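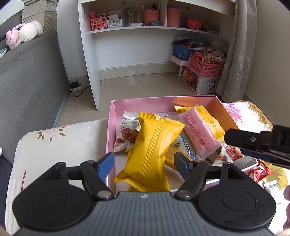

The linkage on the hand-held gripper is now in its second version, and most of the flex I complained about in August is gone. The first set of arms had a plain printed boss at the base, which wore oval after 300 cycles and let the fingertips wander. The new arms pivot on a silver rivet each, set low near the body. Crimped packets in a cardboard box make a decent test for this, as they slide over each other and any slop in the pads shows up as a missed grab. The big yellow one with the ribbed lines is the one I go for first, and the pads have to come down at an angle to reach either side of it.

28/11/2019

Parts first, for those following along. The body is printed in dark grey at Kevangate, the shared workshop I pay for by the month. Its larger printer takes the body in one piece. The ribs were added in this version to stiffen the front face without making the walls thicker. The round black discs at either end are mounting points. They carry nothing structural yet.

The pads are a softer filament from Vendby. I had one roll of blue and the end of a roll of dark navy, so the pair doesn't match. Hardness is the same on paper. In the hand the navy feels slightly stiffer, but I haven't measured it and won't until I have a proper gauge.

Changes from version one:

Arms lengthened by 20 mm to reach the bottom of a deeper box.
Pivot hole reamed after printing, then riveted over a washer.
Pad angle changed so the tips meet before the heels.
Trigger return spring swapped for a lighter one.

The spring was the cheapest change and made the most difference. The old one was strong enough that my hand got tired before the battery on the logger ran down. The lighter spring returns a bit slowly, but I can work with that.

Riveting took some practice. Set too tight, the arm binds at half travel. Set too loose, you are back to the old problem. I ended up putting a strip of paper between the arm and the body, closing the rivet, then pulling the paper out. That leaves a gap I can't see but can feel, and both arms swing under their own weight. I spoiled 2 arms finding this out.

Wrapped snacks are harder than the foam blocks I used before. The film is slick, the contents shift, and a packet standing on edge behaves nothing like one lying flat. Pads with a smooth face slipped on the crimped ends. A light scuff with 600 grit paper helped, and it needs redoing when the surface polishes up again.

Logging still goes through the Troltley board, which reads a small magnet at the trigger pivot and writes opening width to a card. The readings drift when the board warms up. I have a correction in the code that I don't much like. The Bagheri encoder would be a cleaner fix, but it needs a different shaft and therefore a different body, so it waits for version three.

Still to do: a cover for the trigger pivot, a better route for the cable, and a second print of the left arm, as the current one has a layer split starting above the rivet. I will put the files up once that arm has been reprinted and checked.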